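Dünnes Zeug greifen – Tipps aus der Werkstatt

Folie, Tonpapier, Zuschnitte für Schachteln. Alles, was sich biegt, sobald man es anfasst. Wir lassen das bei Flirnside seit Juni vom Arm falten und haben dabei einiges gelernt, was auch am Küchentisch oder an der Werkbank taugt. Schnell runtergeschrieben, sortieren tu ich's ein andermal.

Ecke statt Mitte
Bogen nah an einer Ecke fassen, ganz unten an der Kante. In der Mitte gegriffen knickt er, und der Knick geht nie wieder raus. Wer mit der Hand arbeitet: Daumen und Zeigefinger flach, nicht kneifen.

Erst rollen lassen, dann ziehen
Material will sich eindrehen? Lassen. Kurz warten, bis es still steht, dann langsam in die Richtung ziehen, in die die Kante schon zeigt. Janaka Begum hat das bei uns als Regel in die Steuerung geschrieben, Wartezeit zwei Sekunden. Vorher ging fast jeder dritte Bogen schief.

Kontrast zum Untergrund
Gelb auf Dunkelgrau klappt prima. Weiß auf heller Arbeitsplatte ist Mist, für die Kamera und für müde Augen. Dunkle Unterlage drunter, fertig. Seitenlicht einschalten, dann sieht man am Schatten, wie hoch die Kante steht. Deckenlicht allein reicht nicht.

Greifflächen nicht polieren
Verkratzte Backen sind okay. Leicht rau hält besser als spiegelglatt. Mit Spiritus abwischen, trocknen lassen, weiter. Kein Gummi aus der Bastelkiste drüberziehen, das klebt bei Wärme und reißt die Oberfläche mit hoch.

Statische Folie
Im Winter ein Drama. Feuchtes Tuch über die Unterlage ziehen, abtrocknen, eine Minute Ruhe. Antistatikspray geht auch, aber sparsam, sonst rutscht alles.

So, und jetzt die Zahlen, weil Lerato Mabuza danach gefragt hat. Wir haben zwei Vorgehen verglichen. Das eine: Arm spielt eine feste Bahn ab. Das andere: Arm schaut über die Kamera am Handgelenk nach, wo die Kante gerade ist, und korrigiert beim Ziehen. Insgesamt 397 Griffe, gleiches Material, gleiche Unterlage. Mit fester Bahn war fast ein Drittel der Bögen verknickt, mit Nachschauen nur noch 18 Stück über die ganze Reihe. Die meisten davon bei stark gerolltem Material, wo die hintere Lage die vordere verdekt.

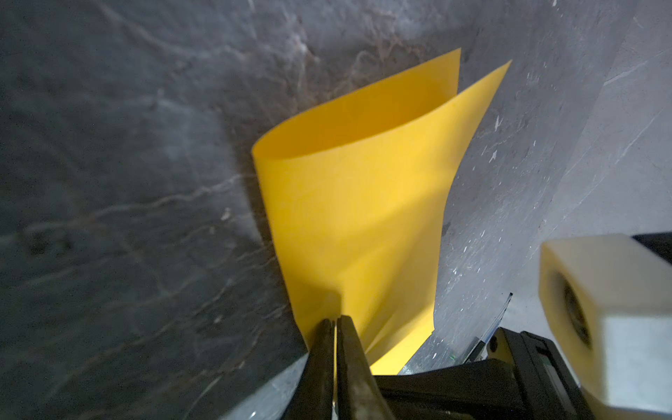
Was wir noch nicht im Griff haben: Tempo. Mit Nachschauen dauert ein Bogen länger, und wer eine ganze Kiste vor sich hat, merkt das. Wian Tshabalala probiert gerade, nur am Anfang und kurz vor dem Ablegen zu schauen. Sieht gut aus, ist aber noch zu wenig getestet, um was drauf zu geben.

Für Handarbeiter übersetzt: hinschauen beim Anfassen, hinschauen beim Ablegen, dazwischen ruhig bleiben – das reicht meistens.

Ablegen
Immer erst die freie Kante aufsetzen, dann die Finger senken, dann öffnen. Andersrum springt der Bogen weg. Mit dem Lineal beschweren wenn nötig. Gerollte Ware über Nacht gegen die Rollrichtung unter ein Brett legen, bei Folie bringt das leider wenig.

Nachtrag zu Spiritus: bei bedruckter Folie vorher an einer Ecke testen. Johannes Visser hat sich damit einen ganzen Stapel versaut.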